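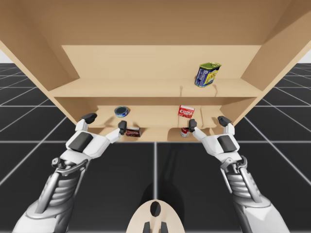 ¿Hace falta comprar el robot antes de saber si te va a servir?
Casi todo lo que conviene saber antes de firmar un pedido se puede probar en simulación, y cuesta bastante menos equivocarse allí.

Con esa idea llegué yo a hablar con Madalena Vilela, que lleva las compras de equipos en Umik, una cadena de tiendas de barrio con almacén propio. Quedamos un domingo a media mañana, porque entre semana no hay quien la pille, y la charla que iba a durar un café se nos fue a tres. Yo quería que me contara cómo se presupuesta un robot de dos brazos para reponer estanterías. Ella quería hablar de estanterías – y menos mal.

"La gente me pregunta por el precio del brazo y yo les pregunto por la profundidad de la balda", me suelta nada más sentarnos. "El brazo es lo fácil. Te llega una oferta, la comparas con otra y ya está. Lo que te arruina el presupuesto es lo demás: la instalación, los mangos de recambio, las horas de integración, el seguro, el suelo si resulta que no está nivelado."

Le pido que baje a números y saca una libreta (¡de papel!). En Umik tienen 103 tiendas, pero el plan solo contempla el almacén. Eligieron 400 referencias de alimentación para la primera fase, y de esas 400 hay 82 que ella llama "las pesadas", y no por los kilos. "Latas bajitas, cajitas que se vuelcan, envases con las esquinas redondeadas. Con esas 82 decides si la pinza te vale. Las demás son relleno."

El proyecto se llama Haris y lo montaron con Muderia, el integrador que les hace la simulación. Antes de pedir una sola máquina acordaron pagar un paquete de 3.036 euros por el modelo del mueble y las primeras pruebas virtuales. A mí me pareció poco y se lo dije. Se rio.

"Poco comparado con el robot, claro. Pero tuve que defenderlo como si pidiera un yate. Mi jefe me decía: ¿pagamos por unos dibujos? Y yo: pagamos por no comprar unas pinzas que luego no quepan."

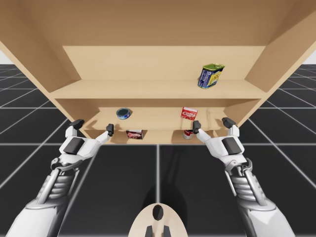
Las dos manos abiertas junto a la balda inferior, en la simulación.

Me enseña el material en el portátil y me voy fijando en lo que ella me señala, que es el borde delantero. Hay una caja roja y una lata roja y blanca casi en el canto, cada una cerca de una mano, y luego está la lata de atún, más adentro. "Para mí son dos compras distintas", dice. "Si solo tengo que coger lo de delante, me vale un alcance corto. Si quiero llegar al fondo, pago más brazo, o cambio el mueble. ¿Y sabes lo que vale cambiar un mueble? Pues pídelo, pídelo, que te lo presupuesten y luego hablamos de robots."

También le pregunto por la altura. La balda de arriba, con su lata de carne, la dejó fuera del primer pedido. "Está en el modelo y ahí se queda de momento. La metí en una línea aparte, como opción. Si la pones dentro de la oferta principal, el proveedor te dimensiona todo para el caso más difícil y te asustas."

Ese truco me lo apunté. Me apunté otro más: pedir siempre el precio de los dedos de la pinza por separado y con plazo de entrega. En una compra anterior, a la firma Usuga, se le olvidó, y un juego de puntas tardó tanto en llegar que tuvieron la célula parada. "Una pieza ridícula, y todo el mundo mirándome a mí."

¿Y la simulación no engaña? Aquí se pone seria un momento. "Engaña si la usas para todo. Para alcances y huecos me fío mucho. Para el rozamiento de un cartón, menos. Por eso reservo dinero para pruebas físicas con producto nuestro, comprado en nuestra tienda, y esa partida no la toca nadie."

El calendario, dice, lo lleva peor que el dinero. Quiere tener las ofertas cerradas en agosto, que ya es valiente, con medio sector en la playa. Le falta decidir si compra o alquila: el alquiler le encaja mejor para una sola célula, aunque todavía no ha visto un contrato con un mantenimiento que le guste.

Pagó ella los cafés. Guardó el tique dentro de la libreta.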